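Ruvport's open day in October promised "standards you can check." I went to check. Morag Urquhart handed out a 9-page rulebook for recording chores that robots are meant to learn, and the cleaning section was the best of it: wipe the whole pad, keep both hands in view, don't rush.
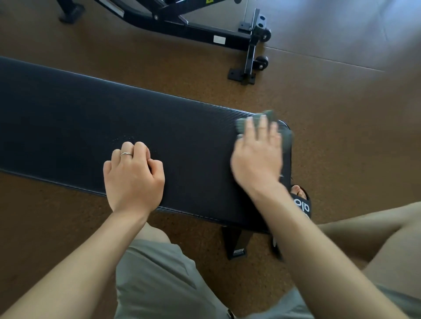
My trouble was with the audit. Of 645 clips, 299 had been reviewed, by 2 people who also wrote the rules. Alžběta Lukáč from Zelenák asked who checks them — Urquhart said an outside review was "planned." No date. I took a second rulebook home anyway.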